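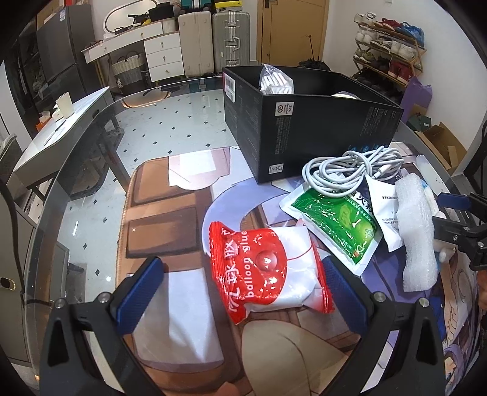
A packet of balloon glue on the glass table, with the blue pads of the gripper on either side.

The Packet Always Wins

An afternoon at the Trestent open day, where the future of housework is learning to pick up a small slippery thing

The invitation from Trestent promised "manipulation in everyday settings," which sounded like my last family reunion, so I went.

Everyday turned out to be the right word. I had dressed for a factory and packed earplugs. What I got was a room with a refrigerator, a dressing table, a couple of suitcases and a folding rack full of shoes, and in the middle of it a glass-topped table covered by a large cartoon mat. I have rented worse places. I have certainly rented messier ones.

The star of the day was a gripper you hold in your hand. There is no robot attached, a fact that took some visitors a while to absorb. You pick up the tool, you work its two black fingers, and a camera mounted on it records what the fingers are up to. The recordings go off to train a robot arm, which lives at the company's other site in Closcombe and was, we were told, unavailable. I pictured it in a robe.

The fingers end in ribbed blue pads, and the pads are the part everyone at Trestent wants to talk about. They come from a supplier called Nokness, and I now know more about the depth of their ribs than I know about my own knees. Too shallow and a wrapper skates away. Too deep and the edge of a thin item slips into a groove and stays there. Six versions were tried before this one. A visitor in front of me asked what had been wrong with the fourth and got an answer that lasted through most of my coffee.

Then came the job itself, which was to take a red and white packet of balloon glue off the mat and put it into an open black box.

I would like to report that this was easy. My five-year-old nephew could do it, and would then have glued something. But a sealed packet is a sneaky object. It's glossy and crinkled, it has crimped ends that give you false hope, and its middle gives way when you squeeze it. Squeeze harder and it leaves sideways. A green packet waited behind it with a coiled white cable lying across the top, and a long strip of foam stood nearby, all of them presumably enjoying the show.

Each visitor got 20 tries. The staff member running the table kept score on a clipboard with no expression whatever, a skill I suspect is listed in the job description. The house average for newcomers, she told us, is 6 clean pickups. I will say only that I pulled the average in a direction.

What you learn, somewhere past the tenth try, is how much your own hand has been doing behind your back. Mine apparently pinches one end of a packet, tips it up and slides a finger under, all without filing any paperwork. The tool makes you do each of those steps on purpose. By the end I was lining up the pads with the packet the way I line up a car with a parking space, tongue out, ignoring advice.

The people who do this for a living get through 600 pickups in a working day. They swap the objects often, so the robot doesn't grow up believing the whole world is glue. They are very fast and slightly smug about it, and they have earned both.

After the break we were shown a video of the Closcombe arm at the same task, using software that Trestent calls Akpan. The arm approached its packet, stopped, seemed to think about its life, and closed its fingers on the crimped end. Up it went. A man at the back clapped and then looked embarrassed. The whole business took 60 seconds, and the presenter mentioned that this was down quite a bit from spring. In the second clip the packet shot off to the left and the video ended rather quickly.

I asked when a machine like this might put away my groceries. The presenter said that groceries were hard. I asked about laundry and she laughed, kindly, and moved on to a question about batteries.

Trestent's next open day has the same format and a new set of objects. Sign-up is through the front desk, and the tool comes in one size, so people with large hands should expect to complain. I did, and was offered another try.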